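Radthorpe Allotment and Orchard Association
Minutes of the Ordinary Meeting held in May

Present: the Chair, the Secretary, the Site Manager, the Show Steward, the Water Officer and 8 plot holders.
Apologies: received from the Membership Secretary and from two plot holders on the Dirkton Lane side.
The meeting opened at 7.30 pm.

1. Minutes of the previous meeting
The minutes were agreed as a correct record with one amendment. Under item 4, "east gate" should read "lower gate". The Chair signed the amended copy.

2. Matters arising
2.1 Lower gate. The hinge has been replaced and the post re-set in concrete. The gate now closes without lifting. The combination will change on the first Thursday of next month and plot holders will be told by letter. It is not to be written on the noticeboard.
2.2 Skip. The supplier could not deliver on the agreed day as the track was too soft. The order stands and will be re-booked once the track has been rolled.
2.3 Bonfires. The Secretary has written to two plots about burning green material. One reply received. The second letter will be re-sent by recorded post.

3. Water supply
3.1 The Water Officer reported that the main tank read 1070 litres on the morning of the meeting. Draw-off is normal for the time of year.
3.2 The float valve on the upper trough is sticking in the open position and the trough overflows at night when pressure rises. A replacement valve has been bought. It needs a 15 mm compression fitting in place of the push-fit one now on the pipe. The upper trough will be shut off for one morning while this is done.
3.3 A plot holder asked whether hoses could be connected directly to the standpipes during dry spells. The Chair referred to rule 11, under which hoses may be used to fill butts and may not be left unattended. No change to the rule was proposed.
3.4 The Water Officer asked for the meter to be read fortnightly in place of monthly. Agreed.

4. Orchard
4.1 Blossom was good on the early and mid-season rows. Frost on two nights damaged the lower row next to the ditch, and a light crop is expected there.
4.2 Canker has been found on three trees in the lower row. Affected wood has been cut back to clean tissue and taken off site. One tree has canker in the main stem and the Site Manager recommended that it be grubbed out in winter. Agreed. The replacement is not to go in the same hole.
4.3 Thinning will start after the June drop. Fruit is to be thinned to one or two per cluster, at a spacing of a hand's width on dessert varieties. Cookers may be left closer.
4.4 The grass between rows will be cut every third week. Members were reminded not to strim against the trunks. Two tree guards have been damaged in this way and will be replaced from stock.
4.5 Pheromone traps for codling moth are up. Catches are to be recorded on the sheet in the store and the liners changed when the sheet says so.

5. Autumn show
5.1 The Show Steward presented the draft schedule. The fruit section remains at the same number of classes, with one change. The mixed basket class, previously open to any container, will now require a basket with a handle. Trays and trugs were admitted last year and the judge found the entries hard to compare.
5.2 The wording of the class was discussed. "A basket of mixed fruit, arranged for effect, handle to remain visible" was preferred to the longer draft. Apples of more than one colour are allowed, and other tree fruit may be included. Fruit may stand above the rim.
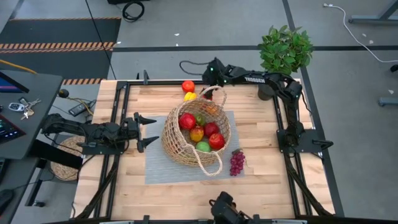 Item 5.2: mixed fruit in a handled wicker basket.

5.3 It was asked whether fruit in this class should be polished. The Steward replied that natural bloom should be left on in all fruit classes and that judges are told to mark down for its removal. A note will be added to the schedule.
5.4 It was asked whether bought fruit could be used to fill out an entry. It may not. All fruit must have been grown on the site or in the exhibitor's own garden.
5.5 Staging will be open from 8 am. Benches must be clear of exhibitors by the time judging starts. Late entries will be shown and not judged.
5.6 The Donati Cup for best exhibit in the fruit section has come back with a loose base. The repair was approved.
5.7 Schedule printing: 110 copies, folded, to be left in the store and at the village shop.

6. Finance
6.1 The balance of the current account was reported and the bank statement passed round. Rents are paid in full on all but two plots.
6.2 Expenditure of up to £600 was approved for stone and roller hire for the main track. The work covers the section from the lower gate to the turning area only. Two quotations are to be obtained.
6.3 The insurance renewal has arrived. The premium is slightly higher than last year. Renewal was approved on the same terms.

7. Correspondence
7.1 A letter from the Nelesano Gardens society proposed an exchange of scion wood next winter. The meeting was in favour, provided that wood is taken only from trees free of canker and is labelled at the time of cutting. The Secretary will reply.
7.2 The parish has asked for the hedge on the Dirkton Lane side to be cut back from the footpath. This will be done after the nesting season and the parish will be told accordingly.

8. Any other business
8.1 The store key was missing from its hook for several days. It has been returned. Keys are to be signed out in the book.
8.2 The left-hand wheelbarrow has a puncture. A solid tyre will be fitted.
8.3 A request for a second beehive on the orchard boundary was deferred until the next meeting, when the position can be marked on the plan.

Actions
Secretary: gate letter, second bonfire letter, reply to Nelesano Gardens, reply to the parish.
Site Manager: track quotations, skip, tree guards, barrow tyre.
Water Officer: upper trough valve, fortnightly meter readings.
Show Steward: revised schedule, printing, cup repair.

The meeting closed at 9.10 pm. The next meeting will be held in the store if dry, otherwise in the hall annexe.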